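Assembly and bench sorting trial: people wanted who doubt the tray
Ilton workshop, ground floor. Paid. Apply by Friday. 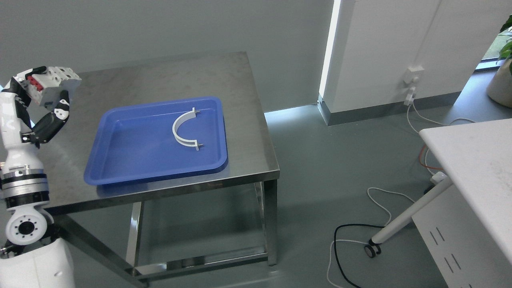

What we want to find out

Nägeli have been telling us for a year that a blue tray on a steel table saves time when small plastic parts are handed from one bench to the next. Maybe it does. We have seen their slides and were not moved by them. The claim is that a curved bracket with its screws already in place can be picked up, checked and put back faster from a shallow tray than from a bare top. Lorenz Sutter believes it. Heidrun Gisler thinks people simply work faster when a stranger with a clipboard is standing behind them. I lean towards Heidrun, but I would like to see it tested by people who don't work for either of us.

What you would do

You come in for 2 sessions of 40 minutes each. You stand at a square steel table, take white half-ring brackets out of a tray one by one, look at the screws, and say whether each piece is fit to go on. Then you do the same without the tray. Some pieces will be faulty. We won't say how many, and please don't ask Lorenz, who would tell you.

There is a short form at the end. If you found the whole thing pointless, write that down. The last round of forms, from the Javico trial, was so polite that we could do nothing with it.

Who we are looking for

Roughly 40 people over 18. Experience of bench work is welcome but it is no advantage in the selection. You need to be able to stand for the length of a session and see a screw head at arm's length, with glasses if you wear them. Anyone who has worked on the Prolus line should stay away from this one, as they have handled the same bracket too often.

We are not looking for team players or people with a passion for trays. Being easily bored is fine.

What you get

A fixed fee for each session, paid on the day, and your bus fare if you bring the ticket. Tea is provided. There is no prospect of a permanent job at the end of it, whatever you may have read on the Nägeli page.

How to apply

Write to Roswitha Rainer at the Ilton office with your name, a daytime phone number and the times you can't do. Sessions run in December, mornings only. One paragraph will do. CVs will not be read.

Questions about the fee go to Finlay Baxter. Complaints about the method come to me, and I will answer them.

Kilian Aigner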